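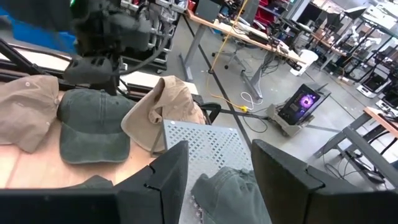

A dark green cap on a metal stand, with a brown one to the left.

The town of Cornholm had three hat makers when Olumide Isah came to learn the trade. Now only the Živković workshop is left, in the street behind the harbor. In November the orders are many, and the lamp is on until late. "A cap must know the head," Isah told me, and he gave me more tea. He sews the brim last, as his teacher in Sondach did, and he doesn't like when customers ask him to hurry.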